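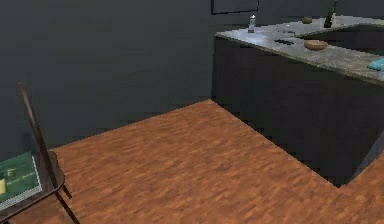
Tips for Collecting Practice Runs in a Simulated Kitchen

Set up the room once and save it. At Cliltside we keep the kitchen in one Nultar file and copy it for every batch, so the counters and floor stay put.

Leave a few ordinary things on the counter. A bowl and a bottle are enough. A policy trained on bare stone gets confused the first time it meets a dish.

Write the instruction before you start driving. "Put the book on the counter" is fine. "Tidy up" is too vague to label later.

Move the target between runs. We shift it after every 3 runs and turn it a little each time. Our first set had 524 runs with the target in one spot, and 138 of them were all we kept.

Try large, odd shapes on the floor as well as small ones on the counter. A hammer lying on its side has a heavy end and a long handle, and drivers will grab it differently. Keep both ways.
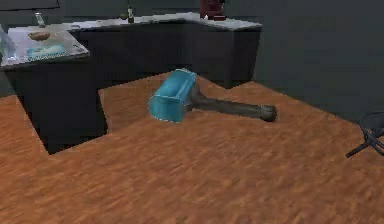 Cuevas wrote in to say that failed runs should be saved too, in their own folder, with one word on what went wrong: slipped, missed, bumped. Statach can sort on that word when you build the training set.

Back up at noon and again when you quit. Stop a batch at 1000 runs and start a new folder.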